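Bench arm: rules for the workshop table

Wipe the table before the arm is switched on, and keep anything that isn't part of the job off it. Racks go at the far side, with the fingers open and clear of them until the run starts.

Set the speed to 2 for any new job. Leave it there for two full runs before you raise it.
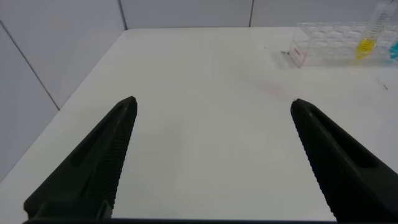
Manuela Costa
Workshop lead, Dovdale
July 5, 2025

Check the ridges on the inside of both fingers for grit. A dry toothbrush gets it out. Don't use oil, it ends up on the tubes.

Tubes stand upright in the rack, labelled before they go on the table. If one tips over, press stop first and mop up afterwards.

Hands stay off the table while the arm is live, even when it isn't moving. Write each run in the Kuno book. Finger pads are changed at 2000 runs; the last entry was 291.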